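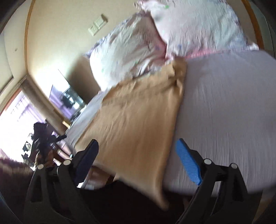 Tan cloth over a lavender-gray fitted sheet.

Seasonal housekeepers wanted — Pledesholm Guest Rooms

Busy season coming up fast and we need 2 more people for the upstairs rooms. Start in November, earlier if you can.

What you'd be doing: stripping and making beds, bathrooms, hallway vacuum, restocking towels. Some laundry. Linens come back from Harasym in the morning and have to be checked and shelved before noon.

Pay: $88 a shift, paid every other week. Lunch included. Parking in the back lot, not on Clerkis street please, they do tow.

Experience nice but we will train. Need to be OK with stairs (no elevator) and lifting full laundry bags. Weekends are a must — please dont apply if you can't do weekends.

Shifts run 9 am to 3 pm, sometimes later when we have a full house. Some holiday work, ask us about the extra.

To apply: short note with your phone number and what days your free, drop it at the front desk or in the Ninosow mailbox by the side door. No resume needed. References good if you have them. Will call everyone back, might take a few days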